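Abschnitt 3: Bedarf ermitteln und Budget aufstellen

Gilt für: Ruvel Kistenhandling, Grundpaket und Ausbaustufe
Stand: 28. Februar 2026
Zuständig für Rückfragen: Yolanda Bedoya, Projektplanung Gralance

Vor dem Bestellen lesen. Nicht danach. Abschnitt 2 (Netzwerk, Strom) muss fertig sein, sonst fehlen unten die Werte für Schritt 9.

3.1 Was Sie brauchen

Grundriss der Halle mit eingezeichneten Gängen, möglichst aktuell. Nicht der vom Bauantrag.
Datenblatt der Kisten oder Behälter, die bewegt werden. Wenn keins da ist: eine Kiste ausmessen, leer wiegen, voll wiegen.
Zollstock, Waage, Klebeband, Stift.
Die letzten Rechnungen für Leihpersonal im Lager, falls vorhanden.
Planungsblatt P3 (liegt dem Angebot bei). Ausdrucken, auf dem Bildschirm wird das nichts.

Hinweis: Planungsblatt P2 ist veraltet. Wer noch P2 hat, bitte wegwerfen. Die Spalte für Greifbacken fehlt dort.

3.2 Ist-Zustand aufnehmen

1. Einen Arbeitsgang auswählen. Nur einen. Am besten den, der am häufigsten vorkommt und am wenigsten Sonderfälle hat. Leere Kisten vom Stapel nehmen ist ein guter Anfang. Kommissionieren ist keiner.

2. Eine komplette Schicht lang mitschreiben, wie viele Griffe anfallen. Strichliste reicht. Unser Rechenmodell ist ab 1.000 Griffen pro Schicht ausgelegt, darunter bitte vorher bei Gralance melden, dann rechnen wir einzeln.

3. Den Gang an der engsten Stelle messen. Und zwar so, wie er im Betrieb aussieht, mit Ware links und rechts. Auf dem Grundriss ist der Gang immer breiter. Überstehende Folie und verrutschte Kartons mitmessen.

4. Den Griff selbst festhalten: Wo fassen die Hände an, wie hoch ist der Stapel, wie weit muss man sich vorbeugen, verhakt sich die untere Kiste? In Blatt P3, Zeilen 4 bis 7 eintragen. Beim Abheben schwarzer Kunststoffkisten wird der obere Rand beidseitig gefasst, die Hände greifen über die Ecken. Daneben steht palettierte Kartonware in Stretchfolie, Platz zum seitlichen Ausschwenken also knapp.
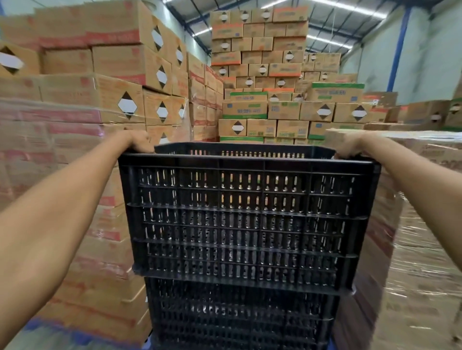

5. Behältertyp bestimmen. Drei Fragen: Rand umlaufend und stabil? Wand geschlossen oder durchbrochen? Kisten gleich oder gemischt? Durchbrochene Wände gehen nicht mit Sauger. Hier Randgreifer einplanen (Position Disadel R, siehe 3.4).

6. Umgebung prüfen. Gefahrzettel auf Kartons im Gang? Dann Sicherheitsdatenblätter der Ware besorgen und an die Fachkraft für Arbeitssicherheit geben, BEVOR ein Angebot unterschrieben wird. Kann sein, dass sich am Gerät nichts ändert. Kann aber auch sein, dass der Ladeplatz woanders hin muss, und das kostet.

7. Licht prüfen. Die Kamera am Greifer kommt mit normaler Hallenbeleuchtung klar, aber schwarze Kisten im Schatten eines hohen Stapels sind schwierig. Spiegelnde Folie auch. Im Zweifel Zusatzleuchte einplanen, Position in P3, Zeile 11.

VORSICHT: Nicht während des Staplerverkehrs messen. Gang vorher absperren. Klingt banal, wird trotzdem dauernd gemacht.

VORSICHT: Nicht auf Stapel oder Paletten steigen, um die Höhe zu messen. Teleskopstab nehmen oder Lagen zählen und mit der Kistenhöhe rechnen. Bei ineinander gesteckten Kisten nur den sichtbaren Überstand rechnen, nicht die volle Höhe!

3.3 Kaufen, mieten oder warten

8. Entscheiden, welches Modell in Frage kommt. Kurzfassung:

Kaufen: wenn der Arbeitsgang so bleibt, die Behälter so bleiben und jemand im Haus die Anlage betreuen kann.
Mieten: wenn eins davon unklar ist. Monatlich kündbar nach der Mindestlaufzeit, Wartung inklusive, Umbau nicht.
Warten: wenn in absehbarer Zeit ein neuer Behältertyp kommt. Greifer für eine Kiste zu kaufen, die bald abgelöst wird, ist rausgeworfenes Geld.

Wir verkaufen gern, aber bei einem Umzug der Halle raten wir vom Kauf ab. Bodenanker, Schutzzaun und Einmessung zahlt man dann doppelt.

9. Stromanschluss und Netzwerk aus Abschnitt 2 übertragen. Fehlt der Anschluss am vorgesehenen Platz, Elektriker-Angebot einholen und als eigene Position führen. Nicht unter "Sonstiges". Sonstiges wird in jeder Budgetrunde gestrichen.

3.4 Positionen im Budget

10. Blatt P3, Rückseite, Zeile für Zeile ausfüllen. Pflichtpositionen:

Grundgerät Ruvel mit Steuerung
Greifer: Disadel R (Rand) oder Disadel S (Sauger), nicht beide, außer bei gemischten Behältern
Ersatzsatz Greifbacken, mindestens einer
Schutzeinrichtung: Zaun oder Scanner, je nach Ergebnis der Risikobeurteilung
Risikobeurteilung selbst
Aufstellung und Einmessung
Schulung, zwei Personen pro Schicht
Softwarepflege, erstes Jahr

Häufig vergessen:

Probekisten. Bitte 50 Stück für die Einrichtung bereitstellen, auch abgenutzte. Gerade abgenutzte! Verbogene Ränder sind der häufigste Grund für Fehlgriffe in den ersten Wochen.
Anfahrt und Übernachtung der Techniker.
Ausfallzeit im Gang während der Montage. Rechnet sich nicht von selbst, muss jemand mit der Lagerleitung abstimmen.
Stellfläche. Wo kommt die Ware hin, die jetzt dort steht? Bei Blockstapeln bis fast unter die Decke ist das eine ernste Frage, ausgelagerte Paletten kosten Miete.
Entsorgung der Verpackung. Viel Holz.

11. Reserve eintragen. Für das Grundpaket setzen wir 3.000 Euro an, zusätzlich zu allen Positionen oben. Wird sie nicht gebraucht, umso besser. Für die Ausbaustufe bitte anfragen.

12. Software-Modul So nur eintragen, wenn ein Lagerverwaltungssystem angebunden werden soll. Ohne Anbindung läuft das Gerät auch, man startet die Aufträge dann am Bedienfeld. Nachrüsten geht jederzeit, ohne Technikereinsatz.

Hinweis: Preise stehen absichtlich nicht in dieser Anleitung. Es gilt das Angebot. Preislisten aus älteren Unterlagen sind ungültig, auch wenn sie von uns stammen.

3.5 Wirtschaftlichkeit grob rechnen

13. Griffe pro Schicht mal Sekunden pro Griff. Sekunden mit der Stoppuhr nehmen, nicht schätzen. Wege zwischen den Griffen getrennt notieren, die fallen mit dem Gerät nämlich nicht automatisch weg.

14. Davon abziehen, was weiterhin von Hand läuft: verkeilte Stapel trennen, beschädigte Kisten aussortieren, Paletten anliefern. Hier wird gern schöngerechnet. Wer für Handarbeit null einträgt, bekommt das Blatt von uns zurück.

15. Ergebnis mit den echten Personalkosten der Schicht multiplizieren. Bei Leihkräften den Rechnungsbetrag nehmen, nicht den Stundenlohn.

16. Gegen Kaufpreis oder Miete stellen. Wartung und Greifbacken nicht vergessen, die laufen jedes Jahr weiter. Auch bei Stillstand ist die Softwarepflege fällig.

Wenn sich das Gerät rechnerisch nur knapp lohnt: erst mieten. Belastung der Rücken und Schultern steht in keiner dieser Zeilen, darf aber in der Begründung für die Geschäftsleitung stehen. Feld "Bemerkungen" benutzen.

3.6 Freigabe und Zeitplan

17. Blatt P3 unterschreiben lassen von: Lagerleitung, Arbeitssicherheit, Einkauf. Betriebsrat früh einbinden, falls vorhanden. Kameras am Gerät sind mitbestimmungspflichtig oder können es sein, bitte im eigenen Haus klären.

18. Blatt einscannen und an Yolanda Bedoya schicken. Alle Seiten, auch die leeren. Fotos vom Gang gern dazu, Hochformat und Querformat egal, Hauptsache scharf.

19. Termin für die Begehung abwarten. Vorher nichts bestellen, nichts umräumen, keine Löcher bohren.

20. Nach der Begehung kommt das verbindliche Angebot. Lieferzeit ab Bestellung 8 Wochen für das Grundpaket, Sondergreifer dauern länger. Zaun wird seperat geliefert und kann früher da sein. Trocken lagern.

ACHTUNG: Änderungen am Behältertyp nach der Bestellung sofort melden. Auch kleine. Anderer Rand, andere Stapelhöhe, Deckel dazu: alles meldepflichtig. Greiferbacken sind nach Maß und werden nicht zurück genommen.

3.7 Häufige Fehler bei der Planung

Gang gemessen, aber Tür vergessen. Das Grundgerät kommt auf Palette und muss durch.
Leergewicht eingetragen, obwohl volle Kisten bewegt werden.
Zwei Arbeitsgänge auf einem Blatt. Bitte je Arbeitsgang ein eigenes Blatt P3.
Säulen nicht eingezeichnet. Auch die an der Wand, die stören beim Zaun.
Reserve mit Schulung verrechnet. Geht nicht, Schulung ist Pflicht.
Ladeplatz in den Fluchtweg gelegt. Kommt öfter vor als mann denkt.

Weiter mit Abschnitt 4: Begehung vorbereiten. Wer mietet, kann 4.3 überspringen.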